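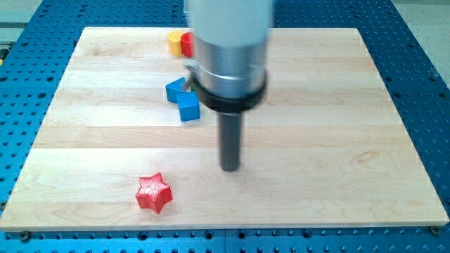
The dippers on the River Falinach start early. By the end of February most pairs have a nest well under way, usually under a bridge or behind a fall, and by late March many of the females are sitting. The man who has followed them for 22 years lives in Gondell, a few minutes' walk from the lowest territory. He agreed to talk on condition that his name was left out, as he does not want people asking him where the nests are.

We met at the old road bridge at half past seven in the morning. A dipper was already singing from a stone downstream.

"That's the male from this bridge," he said. "Both sexes sing, which surprises people, and they sing all through the winter. You can stand here in January with ice on the edges and hear one over the water. It's a high, scratchy sort of song. It has to be, to carry over that noise."

He began by walking the river on his way home from work and writing down which stones had droppings on them. After a couple of seasons he had a fair idea of where each territory began and ended. The stretch he covers now runs for 13 kilometres, from Gondell up to the weir at Tinisow, and takes in the lower part of the Chiriac, a side stream that comes in from the north.

"A territory is long and thin, because the river is," he said. "On the main river they're a good kilometre or more. On the Chiriac they're shorter. It's shallow and stony, and there's more for them to eat."

The food is mostly the larvae of caddisflies, mayflies and stoneflies, taken from the bed. Dippers walk in, swim under with their wings and turn over small stones and leaves. He has timed a lot of dives and says most are over in a few seconds.

"People want them to be walking along the bottom like a man in a diving suit. They do hold on to the stones with their feet, but a lot of it is wing work. They float, so they're fighting to stay down the whole time." 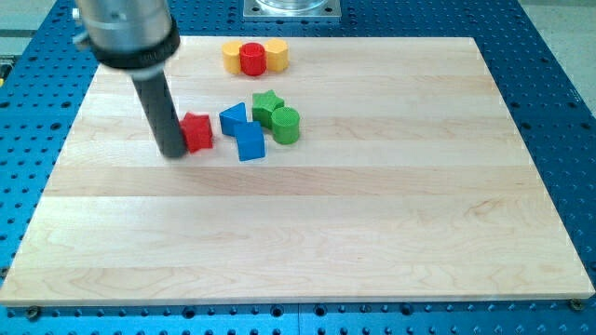
Red block on the pale wooden board, with the blue table around it.

The nest is a large dome of moss with an inner cup of grass and dead leaves. The entrance faces down towards the water, and the same site may be used for many years. On the Gondell bridge there is a ledge that has had a nest on it in every spring but one since he started.

"The one year they missed was when the bridge was being repointed. The work went on into March and they moved to a tree root further up. They came back the next year, or a pair did. I can't say it was the same birds, as they weren't ringed then."

Ringing began later, when a licensed ringer from Tinisow took an interest. Between them they have now ringed around 100 chicks. Most are never seen again. Of those that are, the young males tend to turn up close to where they hatched and the females further off. One female ringed on the Chiriac was found breeding on a different river, over the watershed.

"She'd have had to cross open moor, or go right down to the bottom and up again. I think she went over, but that's a guess."

Asked about numbers, he was careful. In his best spring he had 13 pairs. Last spring there were nine. The low point was 6, after a wet winter when the river was high for weeks and the water was too brown for the birds to feed in.

"Cold on its own doesn't trouble them much as long as the water's moving. It's long floods that do it. A flood in April is bad in another way, as it takes the low nests. They'll often lay again, but the second lot is usually smaller."

He has put up boxes under three of the newer bridges, where the smooth concrete gives the birds nothing to build on. Two have been used. The third has only ever had a grey wagtail in it, and he has left it where it is.

"Wagtails need somewhere as well."

His advice to anyone wanting to see the birds is to stand well back from a bridge in the early morning and watch the stones in the faster water. A dipper on a stone bobs and blinks, and the white eyelid shows up at a surprising distance. If a bird flies past with a beak full of food and then lands and stays put, calling, you are too near the nest and should move on.

"Give it a minute and if she hasn't gone in, walk away. She won't go in while you're stood there, and the chicks are waiting."

He still keeps his records in pocket notebooks and copies them out in August, when the adults are in moult and hard to find. The copying takes him most of the month. This year he is also going back through the early books to put grid references to the old nest sites, several of which he had recorded only as "usual place".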